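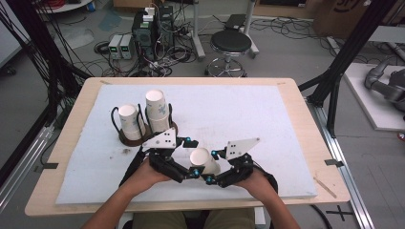 Well, we got our coffee morning back! I stopped by the Avmont library on my lunch break and Tumaini Langat, who runs the front desk, told me the Friends group has found the money to bring it back in August, every week, in the big room off Sorkton Street. It's been gone 3 years and I've missed it more than I expected to (mostly the gossip, and a little bit the crossword table).

The county is putting in $300 and Biswas Bakery is covering another $200 in rolls and muffins, so coffee stays free. Doors open at ten. Myroslav Demchenko is bringing his chess sets again – he says beginners are welcome, but he beat me in six moves last time, so make of that what you will.

If you need a ride, the 103 bus stops right out front now. Parking behind the Jidden building is still permit only, and yes, they do ticket. Sign up at the desk if you want to help pour.

Comments

patty_r: So happy to see this. Is the crossword table coming back too?

Glenn M.: Got a ticket behind Jidden last spring, 20 minutes tops. Take the bus, folks

sewandsew: Any chance of decaf this time?

patty_r: I second the decaf!!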